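Tema 4. Presupuestar equipo de captura (apuntes rápidos)

Ojo: se pide SIEMPRE por puesto completo, no por pinza suelta. Dos pinzas de mano por puesto, mesa, monitor.

Partidas:
- pinza de mano, Flamard: 881 € la unidad
- juego de dedos de repuesto: 56 €. Pedir mas de los que parece
- casquillos, tornillería: van aparte, preguntar a Sirley
- objetos de prueba (libros, revistas, cestas): casi gratis, pero hay que ponerlos

Plazo de entrega 38 días, o sea que para octubre se pide ya.

Desgaste: mirar los bordes de las almohadillas antes de calcular repuestos.

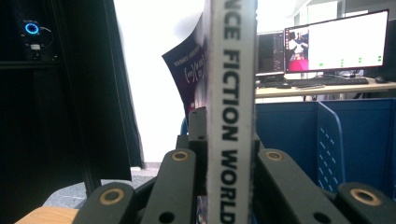
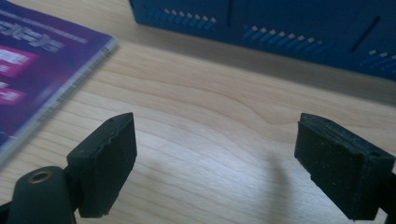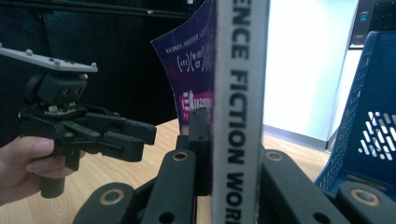 Mantenimiento: Nament ofrece contrato anual, 817 €. Anil Reddy dice que no compensa con un solo puesto, Ritva Manninen que sí. Haced la cuenta vosotros, es el ejercico 2.

Falta: IVA, portes, seguro. Traer la hoja rellena a la próxima clase.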